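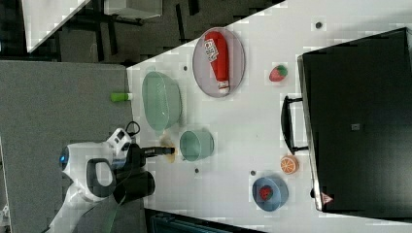

Plunholm Tabletop Arm Package
Sold by Flemo

For teams planning a first arm for pick-and-place work with household and kitchen items.

Base price: $2,000
Second gripper: $1,276
On-site setup: $1,000 – optional

The base price covers the arm, one gripper, cables and the controller. Table, props and shipping are quoted separately. Allow 6 weeks for delivery after we receive your purchase order.

If your budget closes in June, ask for a written quote early. Quotes: Idrisa Mfaume, Flemo sales desk.

Prices last updated 03/09/2022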